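Visit report: Flasgate teleoperation lab, Illport
2021-01-26

Flasgate moved into its current building in July, on the industrial road north of Illport, and has been letting small groups in by appointment. I went with four other people from packaging and light manufacturing. We were asked to wear masks and closed shoes and to leave our bags in the front office. The visit took most of a morning.

The company does one thing. It records people doing jobs through robots, and it sells or shares the recordings with firms that want a machine to learn those jobs. It does not build arms. The arms are bought in, mounted on aluminum frames, and rewired enough that a person can drive them from a seat a few feet away. Most of the staff are operators, and most of the operators came from warehouse or kitchen work.

We started in a corridor with windows onto the main room. From there it looked like a row of sewing stations. Each station has a pair of small leader arms, which the operator holds, and a pair of working arms, which copy the movement. There is a foot pedal on the floor. One tap starts a recording and another tap ends it. A long press throws the recording away, and we heard the low beep for that more often than I had expected.

The guide took us through the two ways of showing a task. In the first, the operator stands next to the arm, takes hold of it near the wrist, and pushes it through the motion with the motors slack. This is slow but gives a good feel for the weight of things. It suits single motions such as opening a drawer or turning a knob. In the second, the operator sits at the leader arms and never touches the working arms at all. Flasgate now does nearly everything the second way, and the hand-guided stations have been pushed to the back wall.

I asked about force. The leader arms in use that day did not push back, so an operator who squeezes too hard feels nothing and has to judge it by eye. There is one pair with force feedback, made by a firm called Tabrizi, and we each got a few minutes on it. You feel a dull resistance when the gripper closes on something. It was better than nothing, though I still crushed a paper cup.

A new operator records 100 practice takes that are never used. After that their work goes into the same pool as everyone else's. A normal target is 140 usable takes in a shift for a short task, fewer for a long one. Each take is watched afterward by a second person, at double speed, and marked keep or drop. The reviewers sit in a separate room with the blinds down. I found that room more interesting than the robots – two people with headphones on, rejecting a take for a hesitation I could not see until it was played back for me.

What gets a take dropped was explained at some length. Dropping an object does not matter if the operator picks it up cleanly and carries on, and those takes are often kept on purpose so the machine sees a recovery. Stopping to think does matter. So does reaching in with a real hand to fix something, which new people do without noticing. The reviewers also drop takes in which the operator is using information the robot does not have, such as leaning over to look behind a box. Operators are told to work from the camera views on their screen whenever they can.

After a short break we were shown the soft goods area, which was the reason I had signed up. Rigid parts are mostly a solved matter at our plant. Bags, film and liners are where we still put people. Flasgate has a project with a customer called Fendby on handling full plastic bags, and it has 720 kept takes so far. The guide said it would want several times that before training anything worth testing outside the building.
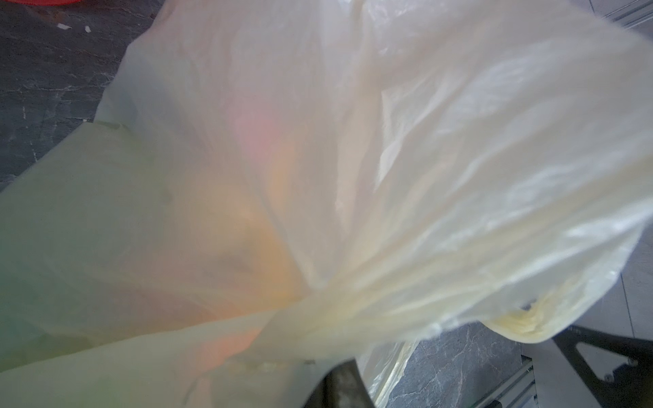 Bags are hard to demonstrate because no two takes begin in the same place. An operator can learn where a box will be, but film folds differently each time it is set down, and the arm has to be steered to whatever fold happens to be on offer. The wrist camera helps less than you would think once the gripper is close. With the finger pressed into the lower folds, the bag takes up most of the view, and what is packed in it comes through the plastic only as blurs of pink, orange and pale green. Creases catch the light all over it, and the operator has to pick out the gathered part from the wrinkles that lead nowhere. The advice given to new people is to look for a place where the film is bunched thick and go for that.

We each had a turn on a spare station. I managed to lift a bag on my fourth try and lost it on the way to the table. The operator who had been helping us then did it in one movement, approaching from lower than I had and closing the gripper later. Asked how long that had taken to learn, she said 10 shifts before it stopped feeling like guessing.

There were questions at the end about cost, and the answers were vague. Flasgate charges by kept hours, not by takes, and the rate depends on how much cleaning up and resetting the task needs between recordings. For bags the resetting is done by hand and takes longer than the take itself. One person in our group asked whether operators could work from home. The company has tried it on a single station and found the video delay too tiring over a full shift.

Parking is behind the building and the entrance is at the side, by the loading door. Groups are limited to five. If you want time on the Tabrizi arms, ask when you book – there is only the one pair.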